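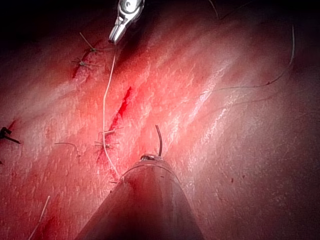

3.2 Practice pad and thread

All suturing was done on a synthetic tissue pad, reddish-pink in colour, with shallow ridges and small pores on the surface. The surface is glossy and throws back strong highlights under the lamp. The incision used for the main set of stitches runs diagonally. Knotted sutures and short lengths of thread were left on the pad between sets, so later stitches were placed among earlier ones.

The thread was thin and white. It shows up well against the pad, less well where it crosses a highlight. Slack thread tends to lie across the incision and has to be drawn clear before the next bite is taken.

3.3 Procedure

Each set consisted of 10 interrupted stitches. Bijan Karimi and Macarena Aranda worked alternate sets and Elaheh Shojaei kept the log. A stitch was scored as sound if the edges of the cut met without puckering and the knot held under a light pull. Thread tails were to be trimmed to the same length, but this was not kept up after the second set and tail length has been dropped from the results.

3.4 Results

In total 80 stitches were placed, of which 41 were scored as sound. The faults fell into two groups. In the first, the needle went in too close to the cut and the pad tore when the knot was tightened. In the second, the first throw slipped before the second was laid down, leaving a gap. Tearing was more common towards the ends of an incision.

The pad does not behave like skin in one respect: a needle hole stays open after the thread is removed. Stitches placed next to an old hole were more likely to tear. We did not record the distance to the nearest hole, so no figure can be given.

3.5 Changes for the March sessions

A fresh incision will be used for each set. Loose thread will be cleared before the first stitch, and the lamp will be lowered to one side to cut down glare. Behrouz Ebrahimi will do the scoring without knowing who placed the stitches.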